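Applies to the Wistum table mat and to Tanunero wire racks used on top of it. Sizes are in millimeters. Last revised in February.

## Sizes and fit

### What sizes does the mat come in?

Two stock sizes: 742 x 460 and 1765 x 742. Other sizes are cut to order from the wide roll. The maximum width of a cut mat is 742, and the length can be anything up to 1765.

### Should the mat cover the whole table?

No. Leave a margin on every side that you can reach. A mat cut flush with the table edge gets caught by sleeves and chair backs, and the corners begin to lift. A margin also makes it easy to see whether the mat has moved.

### Do the margins have to be equal?

No. Most users leave more space along the far edge, where small items can be parked directly on the tabletop, and less at the sides. Unequal margins have no effect on grip.

### My tabletop is made of panels with seams. Can the mat cross a seam?

Yes, provided the panels are level. Run a ruler across the seam before laying the mat. If the ruler rocks, adjust the table feet first. The mat will bridge a small gap but will follow a step in height, and a rack placed over the step will wobble.

## Laying the mat

### How do I get it flat out of the tube?

Unroll it face down on a clean floor and leave it overnight at room temperature. Turn it over and lay it on the table. If the ends still curl, roll the mat loosely the opposite way for an hour. Do not use an iron or a heat gun.

### Does it need tape or glue?

No. The underside grips a clean, dry tabletop. If the mat slides, wipe the table with dish soap and water, rinse, and dry. Furniture polish is the usual cause of sliding. Adhesives void the warranty on the mat and often mark white tabletops.

### Which color should I order for a white table?

Brown or gray. Both give a clear outline against white, and light-colored parts such as white wire and bare wood are easier to find on them. The white mat was dropped from the range after complaints that small parts were hard to see. Brown shows dust less than gray.

A brown mat on a white tabletop, with a white wire rack set on the mat:

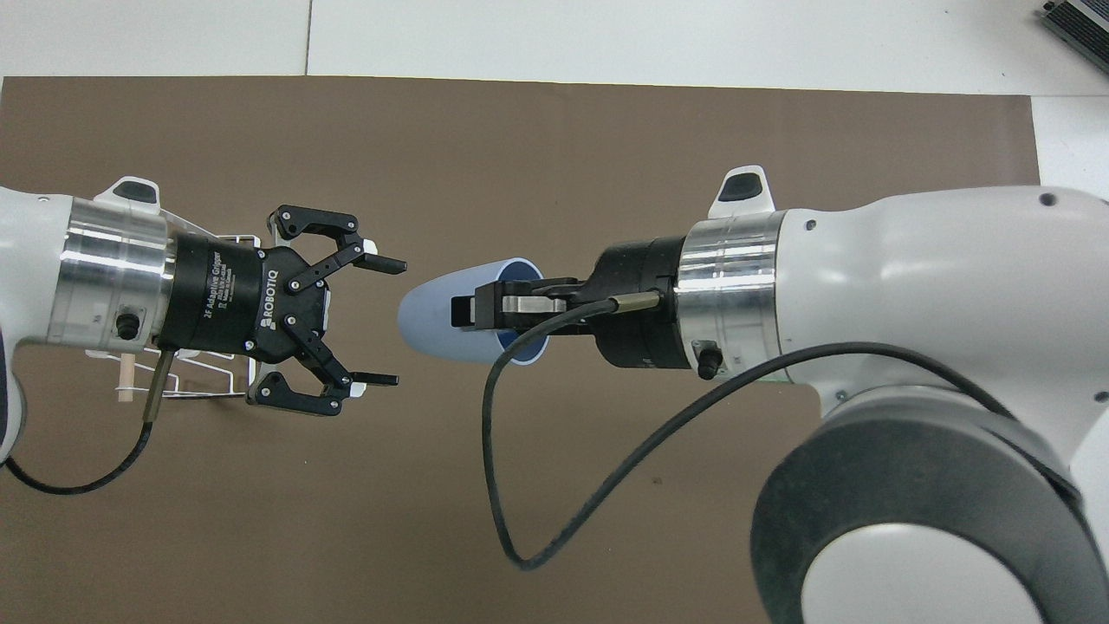
### Can I put a wire rack directly on the mat?

Yes. Set it down and lift it to move it. Dragging a rack leaves lines in the surface. Light lines come out with a damp cloth, deep ones are permanent.

Check the rod ends on the base of the rack before first use. Any sharp burr should be filed smooth and touched up with paint. Tanunero sells clear caps for rod ends (pack reference Erov).

### How much weight can the mat take?

The limit depends on the contact area. For a wire rack standing on thin rods, stay under 200 newtons in total. Loads with a flat base can be heavier. A rack that stays in one place for months will leave a dent. Shift it now and then if this matters to you.

### Can wooden pegs be used in a wire rack?

Yes. An upright peg works as a divider or as a post for rings and rolls of tape. Use dry, unpainted wood with the ends sanded. A peg should stand plumb when nothing is leaning on it. If it tilts, the bottom end is not cut square.

### The coating on my rack is chipping. Will it stain the mat?

Bare steel rusts where it meets moisture, and rust stains do not wash out of the mat. Dry the rack after cleaning and replace it once bare metal shows at the feet.

## Cleaning

### What can I clean the mat with?

Lukewarm water and a little dish soap on a soft cloth. Wipe along the length and dry with a second cloth. Isopropyl alcohol is acceptable on ink marks if wiped off at once. Do not use acetone, bleach, or scouring pads.

### How often should I lift it?

Once a month. Grit works its way under the edges and scratches the tabletop. Clear everything off, roll the mat from one short end, wipe the table, and let it dry fully before rolling the mat back.

## Orders and returns

### Can a cut mat be returned?

Stock sizes can be returned unused in the original tube. Mats cut to order can be returned only if the size is wrong or the surface is damaged on arrival. Orders are handled by Sfakianakis. Include the order number and the measured length and width of the mat.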